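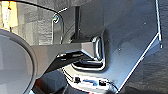
Nivier Workroom, Sterside: Progress Report to the Kaletti Fund

April 10, 2018

Dear friends at Kaletti,

It is a pleasure to write to you again, and I hope you will forgive me if this runs a little longer than the last one did. So much of the spring has gone into small fittings and fixings that a short report would leave out most of the work, and you were kind enough to say you enjoyed hearing about the small things!

When I last wrote, we had the lease, the keys and a long list. The old workroom in Sterside had been a print shop and then a place for storing chairs, and the wiring still followed the print shop's idea of where people would want to stand. Your grant has gone first to the wiring and the benches, as we agreed in the application, and then to the panels and covers that go around them.

Benches and panels

We planned for seven workbenches, and five are now standing and bolted down. The other two are waiting on legs from Kvaran, who sent us the right number in the wrong height (they were very nice about it and the replacements are on the way). The benches are solid, a good deal more solid than the ones we drew on our first sketch, and I think people will be glad of that when they lean on them with a saw in hand.

The panels have been slower going. We chose a kind with slotted fixing holes, and I will admit I argued against them at first because they cost a bit more than the plain ones. I have come around completely. The walls in the workroom are old and wander in and out, and with a plain round hole you get one chance to put the screw in the right spot. With a slot you can set the screw lightly, slide the panel until it sits level, and then tighten everything up. 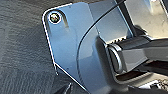 Once we had got the knack of it, we stopped measuring every bracket twice and began working by eye and a spirit level, and the back wall went much faster than the front one. If you visit and notice that the front wall looks a touch more careful than the back, well, now you know why.

Wiring and cables

The electrician has finished the main run and signed it off. What remains is the part that always seems to take longest, which is deciding where each loose cable should live. We want enough slack that a panel can be taken down for cleaning without unplugging anything, but not so much that someone catches a sleeve on it. We have been trying different clips, and the plain screw-down sort is winning so far over the stick-on sort, which let go of the old paint after a night or two.

Money

We have stayed within the budget for benches and wiring. The panels ran over by $200, nearly all of it in brackets and longer screws for the uneven walls, and we have covered that from the amount set aside for paint. The paint can wait, and the color was still being debated anyway. We are not asking for anything further at this stage.

What comes next

Between now and June we hope to:

Fit the last two benches when the legs arrive
Finish clipping the cables on both walls
Go back over every panel screw, now that things have settled
Put up the tool racks
Hold seven open evenings, so people in the neighborhood can try the benches before regular sessions begin

The open evenings are the part I look forward to most. People have been putting their heads around the door for weeks to ask when they can bring a wobbly stool or a lamp that needs a new flex, and it has been hard to keep sending them away with a leaflet. We would love to have one or two of you there. The parking behind the building is free after six, though the gate sticks and wants a good lift as you push it.

Thank you, as ever, for your patience with us and for the very useful notes on our budget sheet. The next report will reach you after the open evenings, with the receipts for the tool racks attached.

With warm regards,
The Nivier Workroom, Sterside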